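Category: Around the House > Tidy Up

Where Do Shoes Live?

Shoes walk through dirt, sand and puddles. A shoe cabinet keeps them in one place, so dirt stays off the rest of the floor.

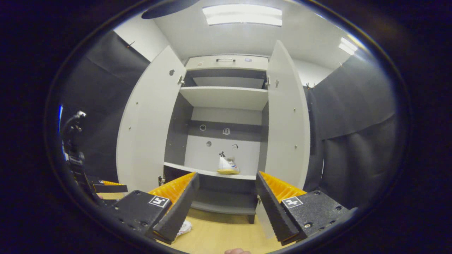
Every shoe needs a partner, so put both down side by side. Knock off loose dirt outside first. Then pick a shelf. The white sneaker with the yellow sole is on the middle one, easy to see when both doors are open. Let damp shoes dry before you shut the doors.

Last updated: July
Contact | © Kahsay Kids | Back to top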